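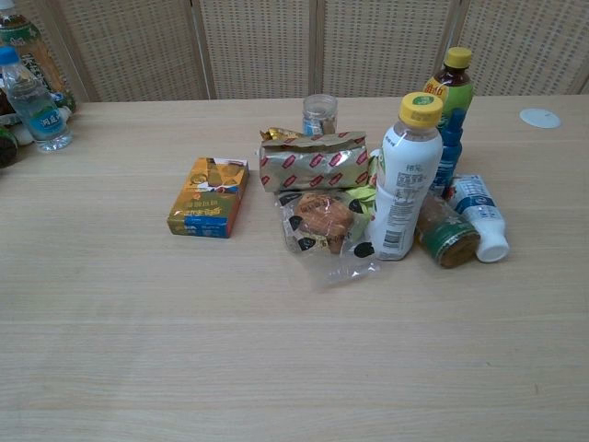 Packing a snack box for someone far away is my favorite small project of the year, and I get a bit carried away every time! My cousin Bastian Kleinschmidt moved abroad for work, so a parcel goes out to him every December, and I start gathering bits for it on 3rd October. Before anything goes near the carton, I put it all out on the table and sort it by how easily it squashes. A flat box like the yellow and orange one with the biscuits on the front is a dream to pack, a small screw-lid jar is nearly as good, and a round bread roll in a thin plastic bag needs all the help it can get.

What you need: a sturdy carton, a kitchen scale, tape, paper for padding, and a few zip bags. I use the middle size from Flurkley (the small one never fits everything, trust me).

Step 1. Weigh everything together, carton included. My last one came to 1,686 grams, and the tape and paper alone were 173 of that, so leave yourself some room.

Step 2. Check the dates. Anything that won't keep for 6 weeks stays home and gets eaten by me. Fresh bread and rolls nearly always end up in this pile, lucky me!

Step 3. Tighten every lid, run a strip of tape around it, and put each jar or bottle in its own zip bag. Check that your carrier and the country it's going to allow liquids.

Step 4. Heavy things go in first, jars and bottles standing up in the middle with paper stuffed between them. Flat boxes slide down the sides and make lovely extra walls.

Step 5. Foil packs and soft wrappers go on top. Tuck the little ones into the corners – it's so much fun for the other person to find them.

Step 6. Close the flaps and give the carton a gentle shake. If you hear rattling, open it up and add more paper. Then tape the seams twice and write the address on two sides.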